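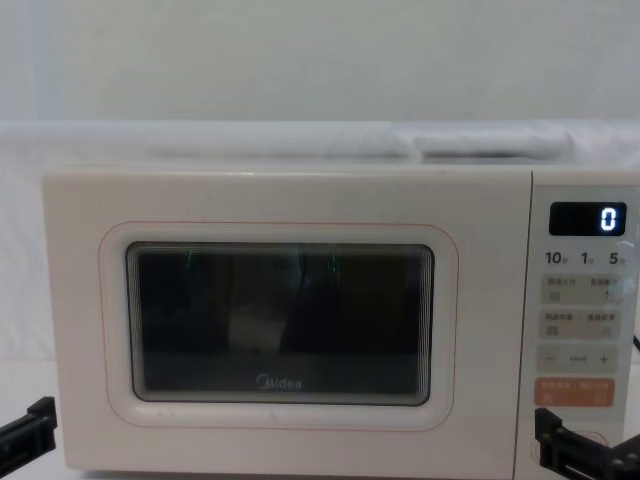 The two-armed build and the microwave used for its kitchen trials. Photo: Pumville Shared Workshop

Pumville workshop to show home-built kitchen robot in September, and asks the public not to expect dinner

PUMVILLE: Members of the Pumville Shared Workshop will open their doors in September to show a two-armed robot they have been building since last winter. They want it understood from the start that it is not a household helper, it is not for sale, and most of the people who built it doubt it will ever be either.

The project is called Zasero. It has two black grippers, a lot of cable, and one job at the moment, which is to work a countertop microwave. That means opening the door, putting something in, closing the door, pressing a button and getting the thing out again.

"I have read plenty of announcements about robots that are going to do the housework," said Annick Fehr, who leads the build. "I wanted to find out how much of that a few people with a drill press could get to on their own. So far the answer is one appliance, on a good evening, with someone standing next to the power switch."

The group has spent $2135 on parts, not counting tools the workshop already owned. Of that, $990 went on motors. Members have kept a written log of every attempt at the full microwave job, and the log will be on the bench for visitors to read. Of the last 35 attempts, the robot finished 4 without a person stepping in.

The group decided to publish that number after some argument. Karthik Hettiarachchi, who wrote most of the control software, was in favour.

"You can film the four and leave out the rest, and you'd have a very nice video," he said. "We've all watched videos like that. I'd like to see the log that goes with them."

Most of the failures are dull ones. The arm stops short of the door. A finger lands beside the button it was sent to. The door opens partway and the gripper lets it swing back. Where a person shifts their weight without thinking, the robot has to be told, and the telling takes weeks.

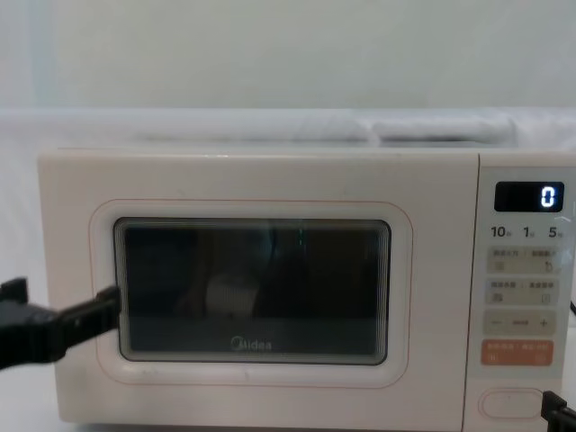
The door has taken more hours than any other part of the job. This model has a release button low on the right-hand side, at the bottom of the control panel, so one arm has to press while the other is ready at the door. Getting the two to agree on the timing is the work the group is doing now. Michalis Athanasiadis, who machined the gripper fingers and has recut them more often than he cares to say, is not convinced two arms were a wise choice.

"A string and a hook would open it," he said. "I've said so at every meeting."

Visitors in September will see the robot run the microwave job live, as many times as the afternoon allows, whether it works or not. The microwave will be empty of food. Runs will be scored on a whiteboard and anybody who likes can hold the marker.

There will also be a short talk by Ingvild Torvik on what the parts cost, where the group wasted money, and which jobs around a house she thinks a machine like this should be kept away from. Stoves are first on her list. Questions are welcome, including rude ones.

The workshop has had offers to put the robot forward as a product and has turned them down. "There's no product," Fehr said. "If someone rings you up and says our robot will be in kitchens by next year, they didn't hear it from us."

Drawings, the parts list and the software will be free to take home on a memory stick. Members ask that anyone copying the build read the safety notes first and fit the cut-off switch before the motors.

Entry is by donation. Doors open at 1 p.m. and the first run starts at 2 p.m. Children are welcome with an adult and will be kept behind the rope like everyone else. Parking is limited, and the side entrance is the one without steps.

About the Pumville Shared Workshop
The workshop is a member-run space with wood, metal and electronics benches. New members are taken on after a safety evening. It has no paid staff.

Media contact
Hertta Salminen, Pumville Shared Workshop. Reporters who want to watch an ordinary build night before September are welcome to arrange one, and should bring something to read.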